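Tue 2 February

Well, the ironing pile has finally been dealt with, mostly by deciding that I don't iron any more. I read somewhere that if you fold things while they're still a bit warm you get away with it, and I've chosen to believe that with my whole heart. Shirts for work will get done on Sunday night in a bad temper, same as ever.

The day started late because the bus from Aststead didn't turn up and I walked the long way round by the canal. It was freezing! I had my good boots on, thank goodness, but the path is all mud past the lock and I'm still finding bits of it on the mat. Got a coffee at Clillirberg (the cheese scones are back, so I got one of those too) and sat in the window until my hands worked again. There was a poster up about Ramadan opening hours and I made a note on my phone so I don't turn up at the wrong time later in the month and stand there looking sad.

Then home, and the washing. I don't know how one person makes this much of it. I tipped the lot out on the bed so that I'd have to fold it before I could sleep, an old trick of mine and a mean one. Socks first, then tea towels, then all the thick stuff that never wants to lie flat. Anything fleecy is a nightmare, you get one side neat and the other side puffs up again, and the front edge goes wavy whatever you do with it. I've started smoothing the front down before I touch the sleeves and it does help a bit.

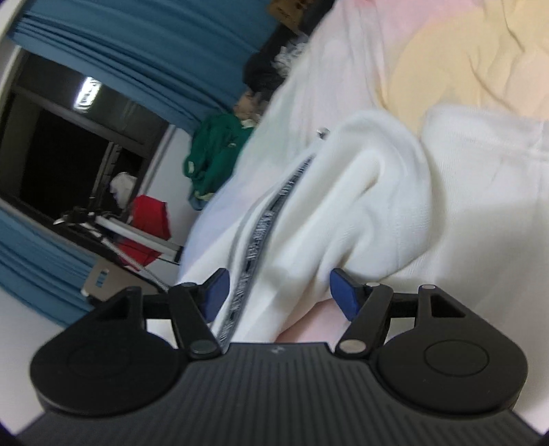 I also found the old Kusell jumper at the bottom of the basket, the one I bought in 2009, and it still fits if I don't lift my arms. The elbows have gone. I should chuck it but I put it back in the drawer, so that's another year for the jumper.

Supper was beans on toast with far too much pepper. I did mean to do my 3000 steps round the block after, but it was raining by then and I'd had the walk this morning, so I'm counting that.

Tomorrow I need to buy washing powder, ring the dentist and find the other pillowcase. It must be in the flat somewhere. I've looked inside the duvet cover twice.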